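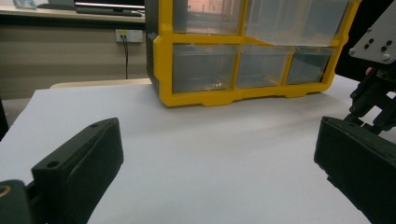 Yellow drawer organizer, five clear drawers, on a white tabletop.

Rural internet: fixed wireless vs. old copper at the end of the line

18 replies | 2,884 views

fencepost_admin
We are on the last pole of a copper run outside Pidmont. Sync is 2 Mbps down on a good day and drops to nothing when it rains. Gullex has started selling fixed wireless off the grain elevator, and their map shows our parcel as covered. There is a stand of mature pine between us and the elevator. Has anyone on the north side of the creek had a working install through trees? I need video calls and a file sync that finishes overnight. I do not stream.

sporadic_packet
The coverage map is computed from terrain data only. It does not include trees. At 5 GHz a few rows of pine will kill the link, and wet needles are worse than dry ones. If you cannot see the elevator from the roof with binoculars, assume it will not work until a site survey says otherwise.

mossback
Disagree in part. I am behind trees and I have had Gullex since March. They put me on the lower band and I get a steady 18 down. Ask which band the sector runs before you write it off. The installer knows. The phone line staff do not.

sporadic_packet
How many trees, and how far from the elevator? One row of maples in March has no leaves on it.

mossback
Two rows of spruce, so leaves are not the issue. Distance is a little under three miles. Signal at the radio is -63 dBm and has not moved more than a couple of dB since install.

sporadic_packet
That is a good number for that path. I would still not generalize from it. Lower band sectors have less channel width and they fill up first. Check your speeds at 8 p.m. and post them.

mossback
8 p.m. is when I use it. It dips to 11 or so. Still better than what the copper gave me.

fencepost_admin
I went up on the roof with binoculars. I can see the top of the elevator from the chimney end and nothing from the rest of the ridge. Would a mast help? The roof is metal and I would prefer not to put holes in it.

tinroof_relay
Do not mount to the roof. Put a pole in the ground at the gable and bracket it to the wall framing. I used a Grundar telescoping mast, guyed at two levels. It is heavy and the clamps are fussy, but it has been through two winters. Ground it at the base and put a surge protector where the cable enters the house. Outdoor rated, shielded Ethernet, drip loop before the entry.

creekside_nat
A guyed mast is overkill for one small radio. Ten feet above the gable on heavy wall pipe is fine without guys if the brackets are spaced properly.

tinroof_relay
It is fine until there is ice on it. Small movements at the top are enough to swing a narrow dish off the sector, and then you are out there in January re-aiming it.

creekside_nat
Subscriber radios are not that narrow. Mine has been on plain pipe for years with no re-aiming. Agreed on grounding.

lowbandwidth_ln
Separate suggestion. Before you spend money on steel, have the copper tested. Ours was syncing at the same rate as yours and failing in rain, and the fault was a corroded splice in the pedestal. The phone company replaced it after the third ticket. It did not get fast, but it stopped dropping, and it makes a usable backup line.

fencepost_admin
I have a ticket open. It was closed once as "no trouble found" on a dry afternoon.

lowbandwidth_ln
Reopen it while it is raining. Plug into the test jack in the outside box first so they cannot blame the house wiring. Log the error counts from the modem with times.

Pavlović_fan_2
Can you run both at once? I have been thinking about the same setup for the home site I host.

creekside_nat
Failover yes, bonding no, unless you pay for a tunnel endpoint somewhere. For hosting, check whether Gullex gives you a public address. By default they do not.

fencepost_admin
Survey is booked. They will bring a test radio and hold it up at the chimney end. I will post the signal reading and the band.

Share (2)

Related threads
Grounding a mast to an existing service rod
Gullex static address - who to ask
Router failover with a slow second line
Pidmont library Wi-Fi range from the parking lot
Hosting a small personal site from home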